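Play kitchen table, notebook
August 27, 2020

Starting a fresh page because the old one has tea on it and I can't read my own list from March anymore. Today was a sorting day for the play food and the little pots and dishes, all of it on the white table, and I want to get it down before I forget which bits I wanted to swap.

The set is a mix. Most of the fruit came in the Kakier box (order 251, if we ever need to reorder), the dishes are mostly Prolo, and then there are strays that have been in the drawer longer than I've been here. I like the strays best! The peeled banana with its skin flopped open in all directions is still my favorite thing we own, and the orange slice with the little lines on it is a close second. 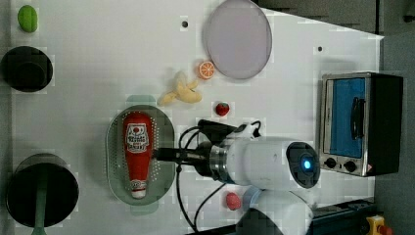

Do the strawberries need to match?
They don't. Two reds side by side are easier to tell apart in the notes than two of the same, and I'd keep both the bright one and the pinker one as long as neither goes missing.

Dzintra Baranauskienė came by and we got into it over the colander. She thinks a shallow one with that many holes is a pain to wipe and wants a plain tray instead. I said fine, but a play kitchen without a colander is a sad kitchen, and where does the pasta go? We left it in. I've put a pencil mark next to it on the inventory so we can argue again later (she'll remember, I won't).

Small jobs that came out of that talk:
Wash the plates with plain soap, none of the lemon stuff, it leaves a film.
Find out if Ueda sells the teal pot on its own. The one we have is nice and I'd like a spare.
Write the drawer number inside the lid of the fruit box. Drawer 134, for anyone reading.
Throw out the cracked cup. Yes, the one I keep putting back.

On to layout, which took up more of the day than it should have. I keep wanting to set things out like a real supper, with the plate at one side and the bowl close by and the fruit bunched up, and Masanobu Ishida keeps telling me to spread it all out so every piece has some air. He has a point. When it's bunched up I reach for the apple and knock the strawberry, and then I'm under the table on my knees. 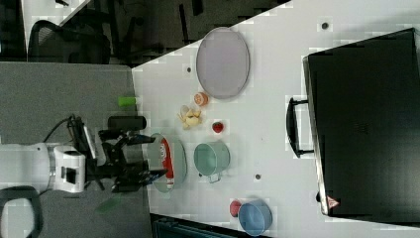 So the rule I'm trying for now is a hand's width between things, and nothing stacked except when we mean it. The big oval tray eats a lot of table and I nearly put it away, but it's a good size for collecting everything at the end, so it stays. Masanobu also wants the small round plate to be used for the packaged stuff only and the tray for loose food. I said I'd try it for a week and then complain.

Ketchup: lay it down or stand it up? I've gone back and forth. Standing, it looks right but it tips if anybody bumps the table. Lying down, it's safe but it can roll, and the label ends up facing wherever it likes. I'm going with lying down and I'll see if a dab of putty helps. Matham has a soft gray one that doesn't mark white surfaces, item 965 in their list, and I've asked for 2 packs. 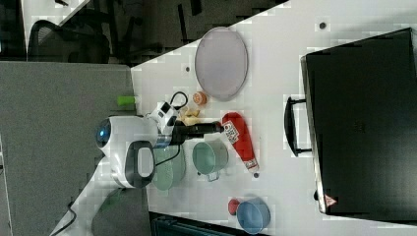
Ketchup bottle on its side, teal pot next to it, blue bowl toward the edge.

Still to do: relabel the fruit box, ask Dzintra where the second lid went, and get a proper cloth for the table, the one we have sheds fluff over everything. Putty goes on the shelf by the sink when it comes.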